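Flillusell: gallery of the sorting build

Flillusell is a small bench-top arm that sorts light, loose things into trays. I have been building it since September, partly at home and partly in the shared workshop at Esposito Yard, where I have a shelf and half a bench. This page is the picture record. The parts list and the wiring notes are on their own pages, and I update those more often than this one.

The arm has four joints and a two-finger gripper. The frame is cut from aluminium strip and the fingers are printed. It is meant to pick up one item, carry it over and put it down in the right tray without dragging its neighbours along. Screws and washers went fairly well in the early versions. Bracelets and cords are harder. They bend, they hook on each other, and a loop lying flat gives the fingers very little to close on.

For that reason most of the work since the second version has been on gripping by hand. I wanted to know which way of taking hold of each kind of item was worth copying before I wrote any more code for the arm. The grippers used for this are hand-held, with a linkage that opens and closes the jaws. A person does the aiming and the arm learns from it later.

Things I was looking for in these sessions:

Beads on elastic. Can they be taken from the side, or do the jaws have to straddle the string?
Cord and braid. How far does the loop drop once it is lifted, and does it swing?
Items lying on top of one another. Which one to take first.
Tray walls. How low they need to be before the jaws stop knocking them.

The pictures are from the jewellery work, on the bed with the white cardboard tray.

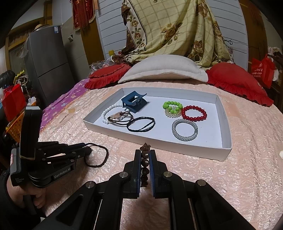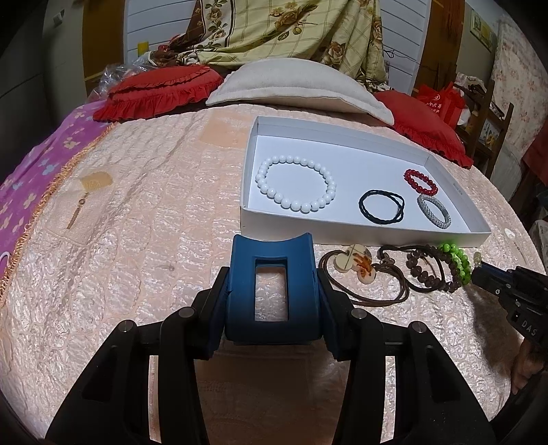

Jewellery and the shallow white tray. First picture: dark brown beads with a star charm held between the blue pads, and a braided cord in the second gripper. Second picture: four pieces in the tray, with the cords, the dark beads and the green bracelet on the bedspread in front of it.

Notes on the grip

Round beads are best taken with the jaws upright and the beads stacked in a line between the pads. Taken flat, they roll. The pads want some texture. I tried plain printed fingers on Flillusell in the first version and went over to padded ones after an evening of dropping the same bracelet.

Braided cord is easier to hold than beads and harder to place. Whatever is gripped stays gripped, but the rest of the loop hangs underneath and reaches the surface first. The arm now lowers the last part of the way at half speed, and the fingers open only when the loop has settled.

Charms and pendants are still a problem. The arm treats the whole item as one ring, so it will sometimes close on the charm. I have added a check that looks for the widest part of the outline and keeps away from it. It works on my own test pieces and I have not tried it on much else.

Quilted fabric is a fair test surface. A flat bench is kinder to the fingers but it hides mistakes in height, as everything sits at the same level.

Numbers so far

The training folder holds 1855 short clips. I threw out 502 of those for poor light or for a hand blocking the view. The current version of the arm managed 51 clean placements in its longest run before it tangled two cords together and I stopped it.

Changes to the arm since the last gallery

The wrist servo was replaced with a Bellton one of the same size. It is quieter, and the old bracket fitted after a bit of filing.
The base plate is now bolted through the bench in place of the clamps.
Paloma Montoya redrew the finger mounts so the pads can be swapped with one screw. The file is on the parts page under her name.
The control board moved into a Grarkard box with a proper lid. I drilled the cable hole too small and had to do it again.

Still to do

Shorten the cable run at the elbow, which catches when the arm is folded right back.
Try a taller tray for comparison.
Print a narrower pair of fingers for fine cord.
Sort the retained clips by type of item. They are only in the order they were saved at the moment.

If you are making something similar and want the drawings, the contact form reaches me. I usually check it in the evening. Please say which version you are working from, as the mounts from version two do not fit the present wrist.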